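Butcher block counter – re-oil it or just seal it and be done?

wustow_kitchen
So we've had this counter for 13 months now and I'm going back and forth. It's an L shape, light wood, and I love it, but the end by the wall has turned into a parking lot for mugs, spice jars, the big vase from my aunt and whatever else comes out of the drawers. I want to clear the whole thing on Monday, wipe out the drawers while I'm at it, and put some kind of finish on. Oil again? Hard wax? Photos below, be nice about the clutter. 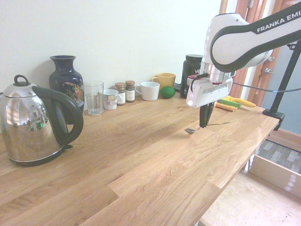
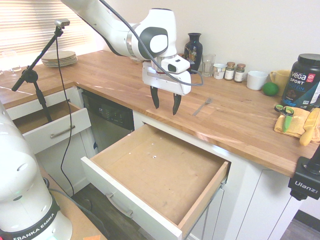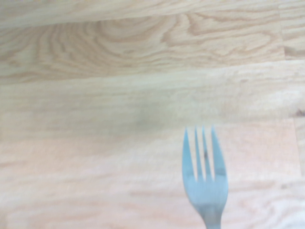
The quote I got from Gandgate for sanding and sealing was $1,459, and I nearly choked on my coffee. My sister-in-law says a $20 bottle of mineral oil and an afternoon does the same job. She also keeps her bread in the oven, so I'm not sure how far to trust her :)

Othmane M
Oil. Always oil. You can fix a scratch in ten minutes with a sanding block. With a hard finish you're redoing the whole run. And please find another spot for that protein tub, the corner is the best prep space you've got!

blazena_d
Going to disagree with Othmane here. I oiled ours for years and every single glass left a ring. Switched to hard wax in August and haven't thought about it once. Two thin coats, a day between them, done.

Othmane M
@blazena_d well mine don't ring, but I do put on four or five coats at the start. Most people stop at one.

nouhaila_b
Whatever you pick, pull the kettle forward from under any cabinets first, steam is murder on wood. And I'd keep the vase! It's gorgeous next to the white wall. Move the mugs to a shelf or hooks and you'll get half your counter back.

wustow_kitchen
Ok the vase stays – my aunt would notice anyway. No shelf yet but I do like the hooks idea. One coat is exactly what I did last time, so, um, guilty. Leaning oil, sorry Blažena.

blazena_d
Ha, fine. Come back when you've got rings.

Contact us | © Wekonport Home Forums | Back to top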